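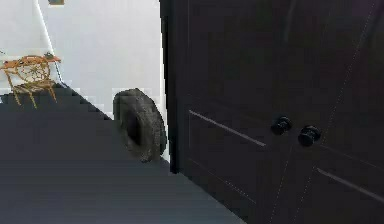
## Stenine Friends Pass, single and household

The Stenine Gallery in Eltonmont has been asking people to be its friend for years. Now there's a card for it, and a price.

**Single:** $60 a year
**Household:** $286 for three years, up to two adults and any kids still willing to be seen with you

Your pass covers:

- entry to all ticketed exhibitions, including the ones with a soundtrack
- a seat at the Gadex Lectures, held monthly at 7 pm, with wine of a modest character
- 13% off in the shop, tea towels included
- the members' newsletter, edited by Rocío Sarmiento, who has strong views on frames

Friends also get first go at the Layug Print Room tours. Ingvar Mikkelsen leads these and allows over an hour, mostly for the etchings. Wear comfortable shoes.

Passes start on the day you buy them and can be given as gifts. They can't be swapped for parking, which we don't have. The lecture program takes a break in August, when the hall heating is serviced.

Buy at the front desk or by phone. Lost cards are replaced for $7, and we'll try not to sigh.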